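Blog > House > Winter jobs

Sorting out the drafts before the heating bill comes

We moved into the house in Treltgate in January, which everyone told us was a bad month to move. The rooms were cold in a way I had not met before. The radiators were hot to the touch and the air two steps away from them was not. Our first gas bill was higher than the whole winter had cost us in the old apartment.

I did what I usually do and started a notebook. The house has 2,643 square feet on paper, but that includes a sun porch with no heat in it and a back stairwell that we keep shut. I wrote down which rooms felt cold, at what time of day, and where I was standing. It was dull work and I kept it up for most of the month.

The pattern was easy to see after that. The upstairs was fine. The front hall, the dining room and the little office were bad, worst early in the morning, and worse again with a west wind. A new furnace would not have changed that. Air was getting in low down and leaving through the attic.

Our neighbor Gheorghița Cozma has lived on the street much longer than we have, and her house has the same floor plan as ours. She came over with a stick of incense and walked it slowly along the baseboards. Wherever the smoke bent, she put a piece of blue tape on the wall. By the time the coffee was ready there was a lot of blue tape. She had paid $300 for an energy audit some years ago and said the man did much the same thing, with a fan in the front door to make it more obvious.

I started in the attic. The hatch was a bare square of board lying on a frame. I glued rigid foam to the back of it and ran foam tape around the lip. Then I crawled out to where the plumbing stack comes up and filled the gap around it. Wear a proper mask for this. I wore a scarf and coughed for two days.

The basement came next. The sill, where the wood of the house sits on the stone, had gaps I could put a finger in. I used backer rod in the big ones and caulk over the top. My knees did not enjoy it. It took three evenings and six tubes, and I bought two more tubes than that, so they are on a shelf now.

Windows I mostly left alone. They are old, with storms on the outside, and Sânziana Dumitrescu, who did the glazing on the porch for us, looked them over and told me not to let anyone talk me into replacing them. She reset two loose panes and showed me how to adjust the sash locks so they pull tight. The quote we had for new windows was many times what she charged.

The outlets on the outside walls got foam gaskets behind the plates. They are cheap and I can't say they did much, but one piece of blue tape came down.

After that came the doors inside the house. I had not thought of these as part of the problem. With the stairwell door and the porch door properly closed and sealed, though, the cold stays in those spaces and the rest of the house has less to fight. I used stick-on weatherstrip on the stops and a brush sweep along the bottom. The first sweep I bought was too stiff and lifted the carpet, so I took it back. The second one is softer and I trimmed it with a hacksaw. Check how much clearance there is before buying one, and check at both ends, as old floors slope. If a door is paneled, fix the sweep to the flat bottom rail and keep the screws clear of the molding.
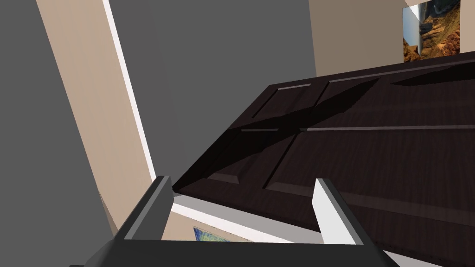 What changed

The February bill was lower, but February was also milder, so I don't put much weight on that. What I can say is that the thermostat is set 3 degrees lower than it was and we have stopped wearing hats at dinner. The office is usable before nine in the morning. The dining room is still the coldest room on the ground floor, and I think the trouble is in the corner behind the built-in cabinet, where I can't reach without taking the thing apart.

That is next winter's job. Before then I want to get more insulation blown into the attic. The one price I have so far is $2,000, and I would like a second before I decide. If you have had it done in an old house around Treltgate, leave a comment and tell me who you used.

7 comments | 12 shares

Contact | Back to top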